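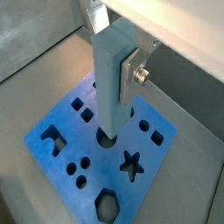 February 10, 2023

The review of household and shop-floor tasks continued this morning at the Tullthorpe workroom. In attendance were Darren Bickerstaff, Nathalie Gauthier and the undersigned. Annick Perron joined by telephone after lunch and asked that the question from Hesent be answered in plain terms: can a machine be trusted yet with the small jobs of a home or a packing bench?

My position at the close of the day is that it can be trusted with some of them, under supervision, and that the word "yet" should remain in the report.

The discussion concerned fitting tasks for most of the morning. A child's shape board is a fair stand-in for a good deal of ordinary work. A plug must enter its socket, a lid must meet its jar, and a drawer must return to its runners. Each requires that a part be turned to the correct angle before it is pressed home. A person does this by feel and seldom looks twice. A machine that relies on sight loses its view of the hole at the moment it needs it most, when its own finger is in the way. Mr. Bickerstaff holds that better touch sensing will settle the matter. Ms. Gauthier expects that the household will have to change as well, with wider openings and more forgiving edges, much as kitchens were altered to receive the dishwasher.

I recorded both views and did not choose between them. 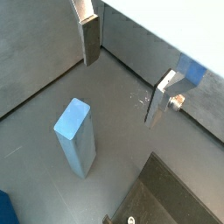

Picking up a single upright block is the simpler case, and I have asked that it be described as such. One object with flat sides and clear space around it is a courtesy that few kitchens extend. The draft from Staltard treats grasping as a solved problem and moves directly to laundry. I struck the paragraph and wrote in the margin that a sock does not stand on end.

Ms. Perron raised the matter of cost. Her figures allow 20 minutes of human attention for each hour of machine work on the shop floor. She considers this acceptable for night sorting and unacceptable in a private home, where the owner would sooner put away the dishes. I agree with her. The home section will therefore be shortened to 4 pages and the shop-floor section will be placed first.

Nayeli Tlapale's comments on safety arrived late in the afternoon. She requests a separate heading for pinched fingers and another for pets. Both are granted.

The revised draft is due to Hesent in June. I am to write to Nathalie Chan on the subject of table clearing, for which we still have no satisfactory text. Left at 5:30. Ate supper late and washed the dishes by hand.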